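Trokbridge Hall Users' Group: notes from the September get-together

Okay, me again with the minutes (Iara here, I lost the draw). We kicked off at 7.15 pm once the urn got going. There were 17 of us, a nice turnout considering the rain! Apologies from Sandamali Kanagaratnam, who was stuck at work.

1. Last time's notes
Passed, with one fix. I'd written that Damián Garrido was donating the piano. He is lending the piano. Sorry, Damián.

2. Money
Danuta Jasińska took us through the figures. We've got $601 in the everyday account after the power bill, and the trivia night brought in $389, which I thought was brilliant for a cold night with no bar. She'd like us to leave the trivia money alone until the heating quote comes in. Everyone was fine with that, though Abelardo Lucero wants it noted that he still thinks we should buy decent chairs.

3. Bookings
The choir has asked to swap with the Tuesday-style dance class (you know the one, they keep changing nights) and I said I'd ring both and sort it out. Ruggiero from the bakery wants the kitchen for a pasta morning and will pay the usual rate, plus leftovers, which got a bit of a cheer. We also agreed the hire fee goes up to $39 a session from the new year. Damián voted against and asked me to say so.

4. Heating
Still waiting on Fimex. Stekum did come out and their bloke was lovely, but he wants to put the unit right where the noticeboard is. Danuta will chase Fimex and we'll look at both quotes together.

5. Windows
We had a good long natter about this one. Abelardo likes a big window with lots of panes and dark brown bars, a couple of them much thicker than the rest. I'm keen on the colour, but Danuta worries about the cleaning and I can see her point. No decision yet. Abelardo to ask about prices for dark brown and for plain white. 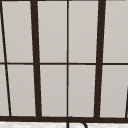

6. Anything else
Someone has left a casserole dish in the fridge. Please come and get it! The side gate is sticking again and Damián will bring his plane and have a go at it.

We wrapped up at 8.50 pm. Next one's in October, same time, and Sandamali is on biscuits.

Recent posts
- Trivia night: thanks and results
- New hire form for regular groups
- Where to park when the oval is busy
- August notes

This site uses cookies to remember your settings. By continuing to browse you agree to our use of cookies.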